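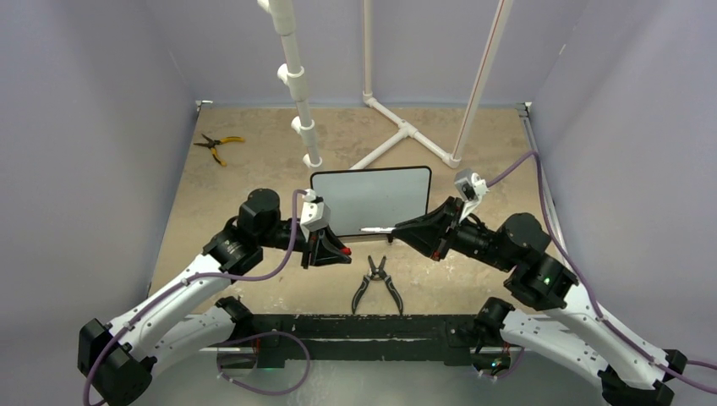
*The Leckie tabletop board, standing up on its own, marker at the ready*

I've been selling writing boards out of Farcombe for a while now, and the Leckie is the one I keep pushing on people! It's a small whiteboard that stands on a table or a floor, so you don't need a wall or a drill. Item 182 in the Brosbridge list, if you order by number.
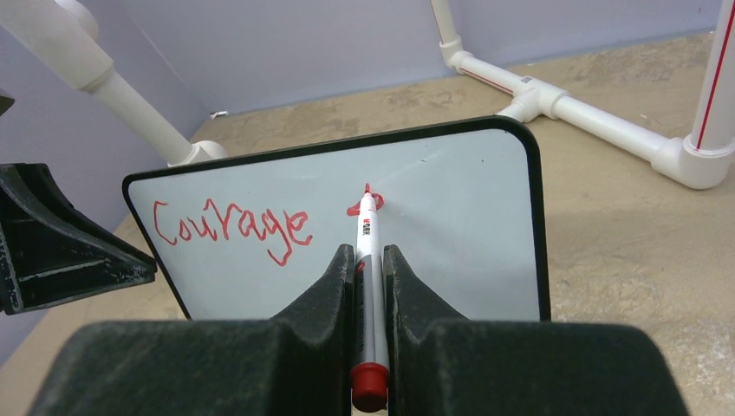 Small boards live or die by how much you can fit on them, and I like big letters. One word in my natural sprawl is plenty for me — a grocery reminder, a name, a bit of a pep talk for a kid before a spelling test. "Courage" in red, loopy g and all, takes up the left half and still leaves you room to start something else beside it. The corners are rounded and the black frame is thin, so you don't lose much writing space to the edges.

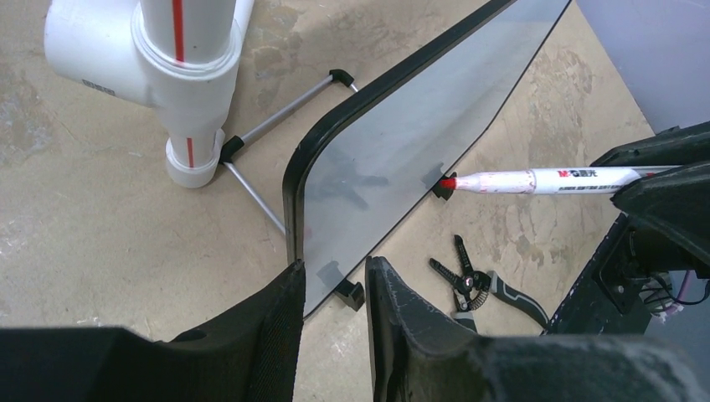 *M&G marker, white barrel*

Markers are sold separately (sorry!), and any ordinary dry-erase one will do. I'd stay away from the really fat tips, they eat up the space fast. If you want a cloth too, the Zivora ones come in a bag of 200, though I'll happily split a bag if you ask.
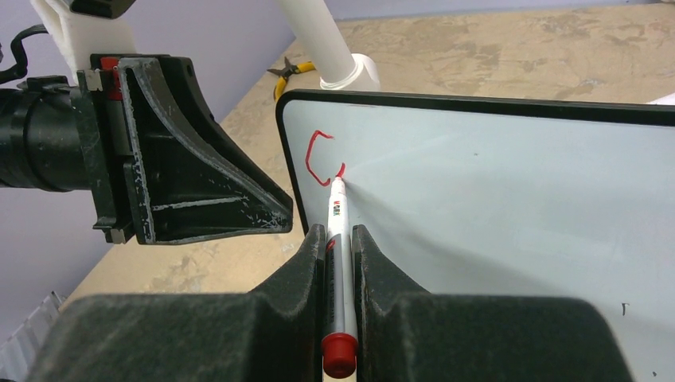 One Brosbridge buyer wrote in to say she wipes hers every night with a dry sock and that red is the color she has to rub hardest. I've found the same with red, and a barely damp cloth sorts it out for me. Let the board dry before you write again.

Boards go out in flat boxes. Orders in before noon leave the same day, and the next batch comes in October.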